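Why do we sneeze?

Hi, I'm Ewurabena, and I sneeze a lot. My record is nine in a row, and my cousin Yayra counted every one out loud on the bus. So I went and found out what's going on in there!

Your nose is a kind of doorway. Air comes in all day long, and it brings dust, pollen, pepper and bits of cat fluff along with it. Tiny hairs and sticky mucus (yes, snot) catch most of that stuff before it gets to your lungs. 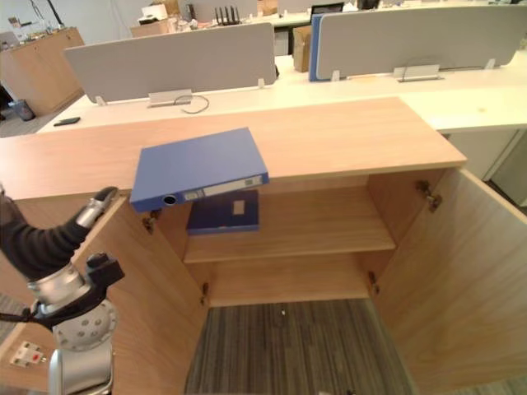

Sometimes a speck tickles the lining of your nose, way up inside. Nerves there send a message to your brain, and your brain sends orders back to your chest, your throat, your tongue and even your eyelids. You suck in a big breath, and then...
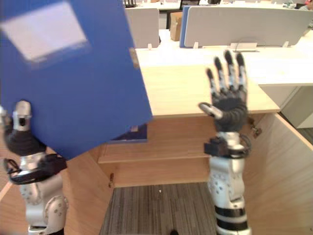

ACHOO! Out comes the air in a whoosh, with lots of teeny wet drops in it. If you have a cold, those drops can carry germs, so sneeze into your elbow. Hands touch doorknobs and sandwiches!

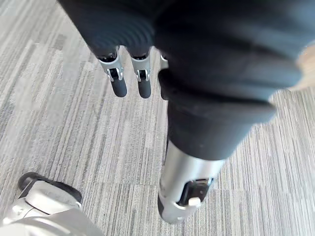

Some people sneeze when they walk out into bright sunshine. My dad does it every single time, and it can run in families. Cats and dogs sneeze too, and marine iguanas sneeze out salt. I would love to see that.
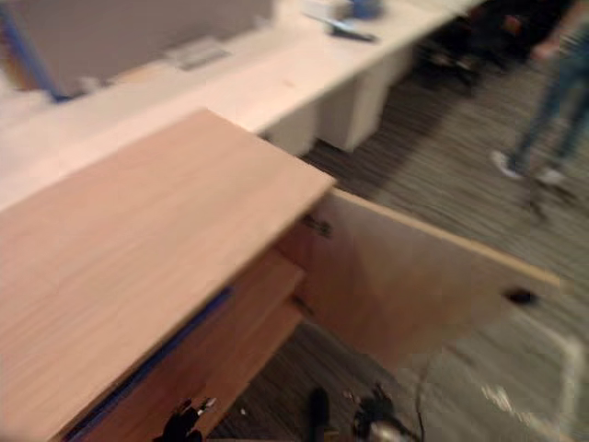
WEMVILLE, September

Ragweed is blooming here, so I've got tissues in both pockets. Yayra says she's ready to count again.

Contact us | © Wemville Kids' Pages | Back to top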